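Teleop notes, week whatever

7 Jan 2026

Quick one tonight, I have to be up at five. Several people asked how the demo collection is going so I'm dumping it all here before I forget.

Short version: slow. Longer version below.

We're at 503 demos for the pick and place set. Target is 2069, which is a dumb looking number but that's what fell out when Nicanor Cervantes did the split by object and start position and neither of us wanted to round it. He does the mornings, I do evenings after work. The first batch was all by hand, meaning you grab the arm at the wrist with the gravity comp on and just drag it through the motion. Great for learning what the joints like. Terrible for your back. Also your demos come out looking like a person shoving an arm, all these little stalls and jerks, and the policy picks up every one of them. Trained on the first batch and the thing would pause before every grasp. Exactly where I used to pause to change my grip on it. Kind of embarassing.

So, remote. Leader arms from Ardeleanu, the small ones, and Nicanor wrote the bridge to our Plelstead controller over a long weekend. Lag is ok. Not great. You stop noticing after maybe ten minutes and then you notice it again when you're tired.
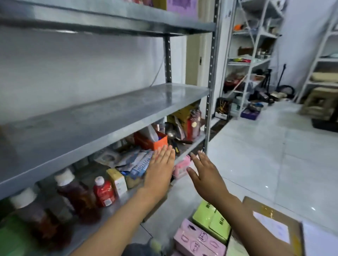
Low targets are my whole problem right now. Anything at table height I can do half asleep, and then I move the task down and my success rate falls apart. Depth is the worst of it -- from a head view, looking down, the distance to a surface near the floor is just hard to judge and I come in short or I bump. Going for the lower shelf of a gray metal unit with both hands is a good test of this, because you have to commit to the reach before you really know where you are. What helps me: get both hands moving together, early, and don't fix one while the other hangs there. If I correct left then right then left, the demo is junk and I delete it. Been deleting a lot.

Other stuff, in no order.

Keep the first second still. I used to start moving the moment I hit record and the trimmed episodes all began mid-swing. Fixed now, had to toss a bunch.

Vary the start pose on purpose. I though I was doing this. Plotted it and nope, one fat blob.

Recoveries are worth keeping. Miss, back off, try again, get it -- keep that one. Miss and then flail, no.

Fustodus (our logging thing, named by Nicanor, don't ask) fell over once it had more than 1000 files in a folder. Not episodes, files, each episode writes a few. He moved it to subfolders and it's fine. Check your timestamps after any change like that though, the camera stream was off from the joint stream for a whole evening and I only caught it on playback.

Somebody in the comments wanted to know if the Beretti gloves are worth it over leader arms. Tried a pair for one evening. Fingers feel nice, wrists drift. I'd stay with the arms for now. Might try them again in February if they fix the calibration.

Next up is more low reaches, then retrain, then I'll post curves. Bed.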